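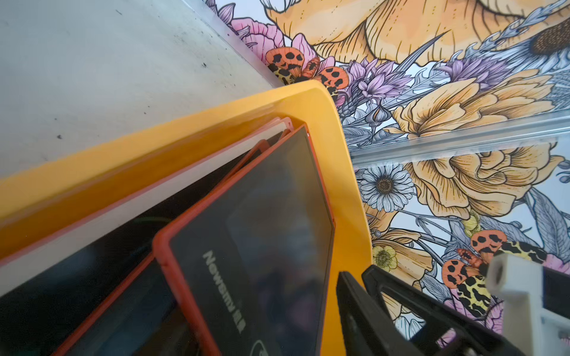 The yellow bin with the orange tablets in it, flowers and moths alongside.

Sunday, late

Couldn't sleep so I'm writing this down while it's fresh. We got a proper run of examples today! Seventeen kept, which brings the tablet task to 244, and I'd told myself I'd be happy with anything over 200 by the end of October.

The tablets are such a good choice for this. Dark glossy screens that throw back whatever is near them, rubbery bumpers that grip when you want them to slide, everything leaning on everything else in the bin. A learner that only ever sees neat wooden blocks would have no idea what to do with a stack like that. I kept changing the angle of the front one between takes, and I got faster at putting it all back (the reset used to eat half my afternoon).

I'm also finally getting the hang of driving the arm. The trick, for me anyway, is going slowly for the last inch and then committing. My early examples from Arthorpe are full of dithering – open, close, open a bit, close – and I worry the model will learn to dither right along with me. Went back and threw out 6 of those tonight. Felt good.
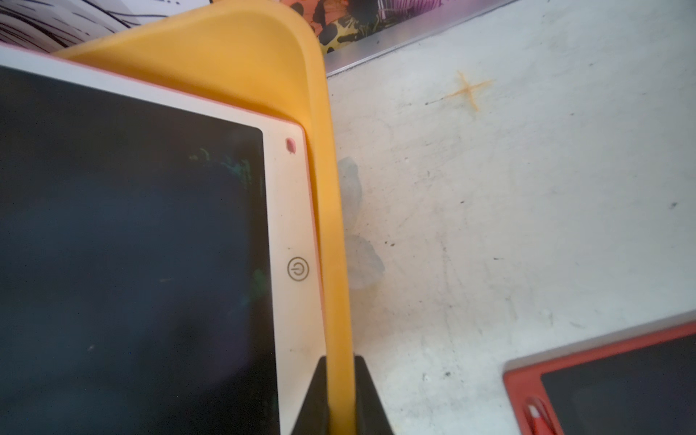 Bin moves are the other half of it, and I like them more than I expected to. You have to come down with one finger on each side of the lip and close square, or the whole thing wants to twist. I want many more of these, from both long sides and the corners, with different things riding inside. Wrist view only shows so much when you're that close, so I've been saying each step out loud as I go. Helps a lot! Probably sounds strange through the wall.

Note for the Himar log: label grasps on the lip separately from grasps on a tablet. I mixed them together in the first batch and had to sort them out by hand.

Ogundipe build trained overnight on the older set and I've hardly looked at it yet. First thing tomorrow. If it reaches for the lip at all I'll be over the moon.

Need: wipes for the table, new tape, more coffee. Bed now, 5 hours if I'm lucky.

Recent entries
Packing up at Arthorpe
Why I redo my labels
First week with the Himar log
Arkley, and a very long drive

Contact | Copyright, all entries by the author | Back to top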